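Vunermont Food Service Forum
Topic 2734: Crumb control on tables with clear dividers

Posted by: S_MacPherson
Member, Training Kitchens

Colleagues,

I would like to request comments on the cleaning and layout of the white sandwich tables before the revised instructions go out in December. The present instructions were written for plain tables. They direct staff to clear the table, wipe it in one direction and dry it. They say nothing about clear dividers, low bars or clips, all of which are now in use.

My concern is bread. Crumbs travel a considerable distance from the roll, and they are most troublesome where a clear part meets the tabletop. A cloth passes over the top of the bar and leaves a line of debris along its foot.

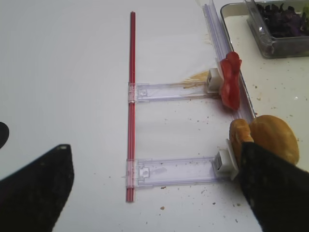 Category: Serving Lines and Prep Tables

The fan of light brown particles under the upper bar is typical of what I find on inspection. A damp cloth tends to spread a patch like that. I therefore propose the following wording for Section 4:

"Clear parts shall be lifted from the table before wiping. Dry crumbs shall be brushed toward the operator and collected. The damp cloth shall be used only after the dry crumbs have been removed."

Comments are requested by Friday.

Sylvie MacPherson

Posted by: cvachon
Member, Table Services

Thank you for opening this topic. I support the second and third sentences. I do not support the first.

Our site has 80 seats and one sandwich table. If staff must lift every clear part before each wipe, they will need to set the parts back in position each time, and the position matters. The red lines on the tabletop are our only guide. A bar that goes back a finger's width off will leave the next person working with less room on one side.

I would suggest that the parts remain in place during service and that a narrow dry brush be used along the foot of each bar. Lifting should be reserved for the end of the shift.

Colton Vachon

Posted by: Fudar_East
Member

We follow nearly the same practice as Mr. Vachon. I would add that the brush must be kept for that table alone. We had one brush serving two rooms last winter, and it was never where it was needed.

May I also ask whether the draft covers the inside of the bars? Ours are open along part of their length, and fine crumbs settle there. The Atine cloths we buy are too thick to reach them.

Posted by: S_MacPherson

In reply to Fudar_East: the draft does not cover the inside of the bars, and I agree that it should. The small notch near the end is the most difficult place. Specks collect there, and through clear plastic it is hard to say whether a speck is on the upper surface or underneath. Staff will wipe the same spot several times before they realize the crumb is below. 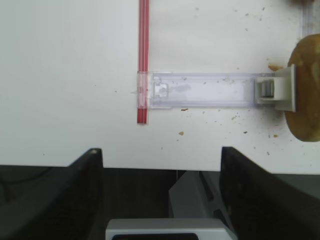 I would also include the white clip at the end of the bar. Larger fragments come off the bread and rest on its top edge, and the next person to reach across will knock them down to the table. A soft dry brush is sufficient for this in my experience. The clip should not be soaked in our sink, and I would prefer that it be wiped by hand until we have agreed on a method.

In reply to Mr. Vachon: I accept the point regarding position. I remain of the view that once per shift is too seldom. Would you accept lifting at the middle of the shift as well?

Posted by: cvachon

I would accept it for the larger sites. A kitchen that prepares 200 rolls in a morning has a different problem from ours. For a small site I consider it excessive – our midday gap is short, and the same person who wipes the table also fills the containers.

Perhaps Section 4 could set the lifting by quantity. I would propose one lifting for every 90 rolls, with a final lifting at close in all cases.

Posted by: bergeron_desk
Member

I must disagree with both of the previous speakers on one matter. A rule based on quantity requires a person to keep a tally, and at Bergeron we have tried this. The tally sheet was filled in at the end of the day from memory. An inspection by eye is more reliable. If debris can be seen along the foot of a bar, the bar is lifted.

I would further ask that the topic be widened to include the tray. The tray is where the vegetables are handled, and in our kitchen it is wiped less often than the table around it. A raised rim keeps the crumbs in, and staff take this to mean that the tray can wait.

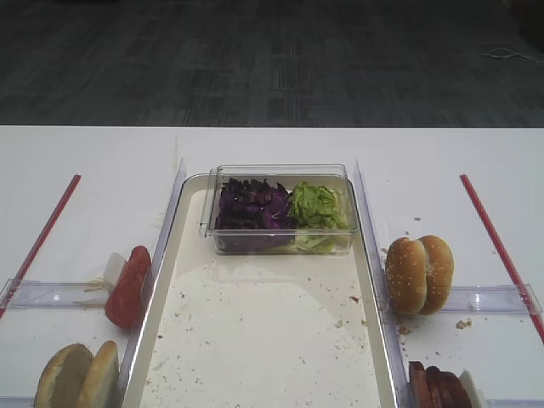
Tray with open container of purple cabbage and green lettuce, clear dividers to either side. Note the crumbs on the lower half of the tray.

Three points for the draft, if they are of use. The lid of the container should be closed before any brushing begins. Pale shreds that have dropped on the low bars should be picked up by hand, as a brush drags them. A tomato slice should not be stood beside the divider while the table is being cleaned, because it will be moved twice and will mark the surface each time.

Posted by: Fudar_East

I agree with the first two points. On the third, there is not always another place to put the slice. Our table is narrow and the tray takes up the middle.

Posted by: bergeron_desk

A small covered dish would answer that. It need not be on the table.

Posted by: S_MacPherson

I am grateful for these replies. The wording for lifting will be changed to "when debris is visible along the foot of the part, and in all cases at the close of the shift." Mr. Vachon's objection to a fixed midday lifting is noted and the requirement is withdrawn.

The tray will have its own paragraph, beginning with the closing of the lid. I have not yet settled the question of the tomato and would welcome a further comment from any site with a narrow table.

Posted by: cvachon

The revised wording is acceptable to us. Please also state in the text that bars are to be returned to the red lines. New staff do not always know what the lines are for.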